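Introduction to Planetary Science
Session 7: Storms and seasons on Mars
Notes prepared by Anil Palaniappan, last revised 17 February 2023

These notes go with the second half of the Mars block. Read them before the session and bring the worksheet from Session 6, as we will need your pressure curves again. Students on the Listbridge evening course should ignore the reading numbers and use their own list.

1. The atmosphere

Mars has a thin atmosphere made mostly of carbon dioxide. Surface pressure is less than one per cent of what we have at sea level on Earth. Air this thin holds little heat, so the ground warms quickly after sunrise and cools quickly after sunset. A swing of many tens of degrees in one day is normal at low latitudes.

Wind speeds can be high, but the push of the wind is weak. Force depends on the density of the air as well as its speed, and a Martian gale would feel to you like a light breeze. Keep this in mind for the essay question. Several people last year wrote about storms knocking over landers.

2. The seasons

Mars is tilted by about 25 degrees, close to the tilt of the Earth, and so it has four seasons. A Martian year lasts 687 Earth days. The orbit is noticeably stretched, and the seasons are not the same length. Southern spring and summer are shorter and warmer than the northern ones, as the planet is then nearest the Sun.

In winter it becomes cold enough at the pole for carbon dioxide to freeze out of the air and settle as frost. In spring it turns straight back to gas. Enough of the atmosphere is involved that the pressure rises and falls over the whole planet, and this is the slow wave you plotted in Session 6.

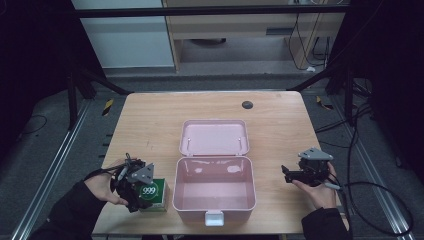

3. How dust gets into the air

Most of the dust on Mars is very fine, and fine grains are hard for thin air to lift directly. The usual explanation is a two-step process. The wind first moves sand-sized grains, which hop along the surface. When they land they knock smaller grains loose, and these are carried up. The hopping is called saltation. You will meet the word again when we reach Titan.

Dust devils also lift material. They form on calm, sunny days when the ground is much warmer than the air above it. Orbiters have photographed both the columns and the dark tracks they leave behind.

4. Local, regional and global storms

Local storms happen every year and may last a few hours or a few days. Regional storms cover a much larger area and can go on for weeks. In some years regional storms join up and dust covers nearly the whole planet. The storm of 2018 was one of these. It ended the mission of the Opportunity rover, which ran on solar power and could not charge its batteries under such a dark sky.

Airborne dust absorbs sunlight and warms the air around it. This strengthens the winds, and stronger winds can raise more dust. Why this happens on a global scale in some years and not in others is still an open question.

5. For next time

Read chapter 7 of the course book, leaving out the boxed section on cloud physics. Then answer the following in a few lines each.

a) Explain why the pressure curve has two low points in one Martian year.
b) Why do most large storms begin in southern spring or summer?
c) A solar panel produces 300 watt-hours on a clear day. Dust cuts the light reaching it by two thirds. Estimate the new daily output and state one thing you have assumed.

Hand in paper copies at the start of the session. Question b) has a longer version on page 101 for anyone who wants more practice.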